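Questions people ask us about the tidying recordings

I look after the recording side of the tidying project at Kasano, and the same questions land in my inbox over and over, from new operators, from friends of operators, and from people who are thinking of setting up something similar in a spare room. So I've put my answers in one place. If yours isn't covered, write to me anyway. – Marama Gilchrist

What are you collecting, in plain words?

Examples of a job being done. A person drives two robot arms through a small household task, everything gets recorded, and later a model is trained to copy what the arms did given what the cameras saw. One run through the task from start to finish is what we call an episode. The task I get asked about most is the cosmetics one: put each item into the compartment of the organiser where it belongs, then bring the arms back to rest.

How many episodes have you got?

For the cosmetics task, 519 kept as of July. We threw out 176 on top of that, which sounds awful and is pretty normal for us. I'll come to what gets thrown out further down.

Why cosmetics, of all things?

Siiri Vītola suggested it and I thought she was pulling my leg. But they're great for this! Small bottles, squat jars, tall sprays, caps that are a different width from the body, and all of it has to end up in a fairly snug space. We'd done blocks and cups before and the model got smug about blocks and cups. A bottle that wants to tip as you lower it teaches you a lot more about whether your grasp was any good.

Where do you tell people to grip a bottle?

High up on the body, under the cap. Not on the cap itself, please – a cap can turn or pop off and then you've got two objects and a ruined episode. Come down at a bit of an angle if the partition is in your way, let the base find the floor of the compartment, and only then open the fingers. 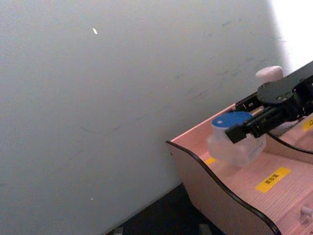 Holding a blue-capped bottle just above the organiser, wrist camera view.

The wrist view is the one I look at first when I'm checking a placement. From the other cameras the gripper often hides the last little bit of travel, and that last little bit is where most of the trouble lives.

Do the labels in the organiser matter?

They do to the operators. The yellow stickers are there so that the person driving doesn't have to remember which thing goes where, and so two people will sort the same way. Whether the model reads them, in any sense, I really couldn't tell you. Yến Huỳnh is convinced it learns the position of each compartment and ignores the writing, and she has a plan for swapping stickers around to find out. I'd like to see that done before anybody claims otherwise in a talk.

Do you set the items out the same way each time?

No, and please don't. Within one batch we keep the same organiser and the same set of items, but where they start on the table should wander. Left a bit, right a bit, closer together, further apart, one turned so its printing faces away. New operators are tidy people (I suppose it attracts them) and they line everything up nicely without noticing. I once went through a batch of 170 where every single item began in the same neat row. We kept six.

You also want some starts where part of the job is already done. If something is standing in its compartment before you begin, leave it there and sort the rest. A model that has only ever seen an empty organiser gets very confused by a half-full one.

Can I use one arm and leave the other parked?

For some episodes, yes. I'd rather you used whichever arm is nearer the item, and let the other one wait with its fingers open, well clear of the organiser. What I don't want is the waiting arm fidgeting. Tiny drifts from a bored hand get recorded just like everything else, and then the model fidgets too, and it looks ridiculous.

Passing an item from one gripper to the other is fine if you truly need it. Try to do it low over the table and take your time.

Why do you need so many cameras?

Different jobs. The wrist ones are for the grasp and the placement. The ones further back tell you where things are in relation to each other, and which item hasn't been dealt with yet. We tried a few weeks of training on the wrist views alone, to save disk space, and the arms would put one thing away beautifully and then have no idea where to look next.

The thing to check before you start is that the organiser and the items can be seen in the wider views at the same time. It takes a few seconds. If you nudge the table halfway through the morning, check again!

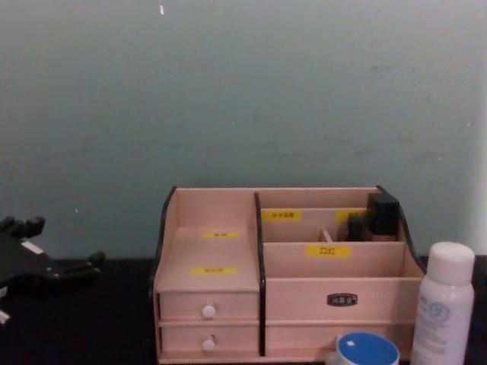

Tadeo Barrientos wrote in about this one: I'd add that people should check the waiting gripper as well as the items. I had a whole afternoon of episodes where the idle hand was sitting low at the side and I kept losing track of whether it had been open or shut when I started. Now I open it, wait a beat, and then press record. My rejects dropped a lot after that.

Good habit, and I've stolen it for the operator notes. The fingers' position is logged as a number as well, so we could always look it up, but a reviewer skimming through video won't.

What happens if I drop something?

Depends what you do next. If you drop it, pause, pick it up again and put it away properly, we'll most likely keep the episode. We want recoveries. A model that has never seen anything go wrong just carries on with empty fingers as if all's well, and I've watched it do that more times than I'd like. If the item rolls off the table, stop the recording, mark it as failed, and start a fresh one. Don't reach in with your own hand while it's still running.

So what does get thrown out?

Long hesitations, mainly. If you stop for ages to think, the model learns that stopping is part of the task. After that it's items put in the wrong compartment, the organiser being shoved out of place by a clumsy elbow (robot's, usually), and recordings where one camera froze and we didn't spot it in time. We used to trim the hesitations out afterwards but the joins made the arms jump, so now the whole episode goes.

Mistakes you noticed and put right can stay in. Write a line in the notes box when that happens, it helps whoever is reviewing.

Should I clean up the table and the wall behind?

Wipe up anything sticky. Otherwise leave it be. Scuffs on the wall don't bother us, and neither does a patch of strong light, so long as you can still make out the items. Real rooms have both. I'd sooner have a bit of glare in the data than a model that falls over the first time somebody opens a blind.

Black grippers over a dark tabletop are harder on the reviewers than on the model, I think. Dolores Dvorak asked for a lighter table cover and we may do a batch with one later in the year, as another bit of variety.

How do you want the arms at the start and the end?

Same for both: one either side of the organiser, off the items, fingers open, nothing held. It doesn't have to be the exact same pose to the millimetre. Then count to two in your head before your first move. That little still moment gives us a clean starting point to line the camera streams up against. 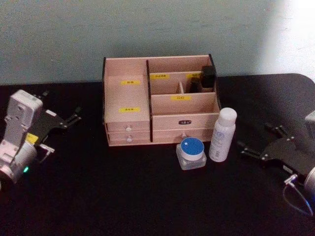
At the other end, the temptation is to hit stop the second the last item is in. Please don't! Open the fingers, back straight out, bring both arms home, and then stop. Early on we had dozens of episodes that ended with the gripper still inside a compartment, and the trained model would finish the job perfectly and then stay there with its hand in the organiser until someone switched it off.

How long is a shift?

Short. Driving two arms is more tiring than it looks, mostly in the shoulders and eyes, and I can see it in the recordings when someone has gone on too long – the movements get jerky and the placements get sloppy. Swap over before that. Mornings are best for anything with drawers, as the knobs are small and you need your patience.

Are you doing the drawers as well?

We've started. Pulling a small round knob with a gripper is fiddly and the reject pile is growing nicely. Those episodes are stored separately from the sorting ones, under the batch name Mockus, so please don't mix them in even if you open a drawer by accident.

Can I have the data?

Not yet. We're still arguing over file formats, and I'd like another pass of checking first. If you want to be told when it's ready, send me your address with "Mockus" or "sorting" in the subject line, depending on which set you're after.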